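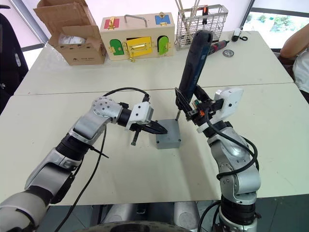 Session 4: comparing grippers on a screwdriving job

Okay, so last session we got both arms moving without arguing with each other, and today I want to talk about fingers. We have two candidates, the Tindall parallel set and the Ralten set, and you'll be writing up both (Jolien Groen has the sign-up sheet if you don't have a bench slot yet).

My own bias first! I like a stiff finger with a flat face. When a driver starts to turn, the torque goes straight back into whatever is holding it, and a soft pad lets the tool creep. The Ralten pads feel lovely on boxes and cups, but I've watched them lose a driver after 40 screws.

Tool angle matters at least as much as grip force, and people always forget it. Set the force at 200 in the Zomex controller and leave it alone while you play with the angle. Look at how the driver sits in the right gripper, with the body leaning up and back and the bit coming down near the back edge of the lid. Tilt like that is fine for a first touch, but I'd bring the tool closer to vertical before you put any load on a screw.

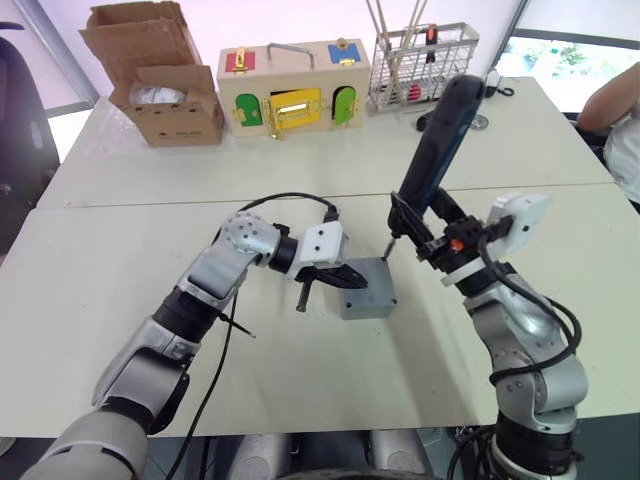
Cable slack is the other thing I'd like in your notes. On the left arm the cable goes up over the elbow in an arc and then hangs straight down, so try the full wrist range slowly and write down where it starts to pull. The right one is in loose loops, and I'd check it the same way.

For next time, read the Hunosen chapter on wrist mounts and bring your log sheets.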